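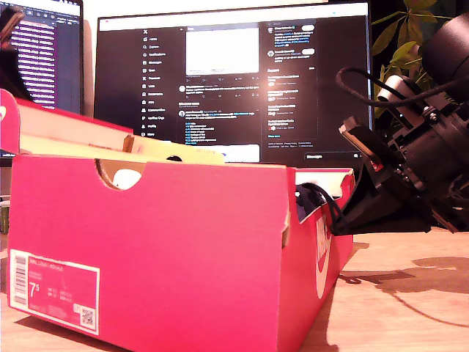
I gave up on "proper" desk organizers this summer. The last one I bought, the Trulla drawer set, cost me more than dinner out and the bottom drawer stuck within 2 weeks. So now my cables live in a Nike shoebox, size 7.5, bright pink-red, and I like it so much I'm reviewing it!

Good stuff first. The lid is hinged, so it never wanders off (my old Astgate tin had a loose one, and I lost it twice). The thumb hole in the front is handy for dragging the box across the desk - I do that all day long. And the color! I can spot it from the hallway. 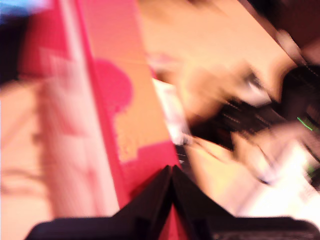
Not so good: it's still cardboard. My last shoebox went soft at the corners by September, and there are no dividers, so chargers and cords end up in one big knot. I'm going to cut some up from a cereal box and see how that goes.

4 out of 5 from me. I'd take one point back if you keep anything heavy in yours - mine is strictly for cables and small soft things.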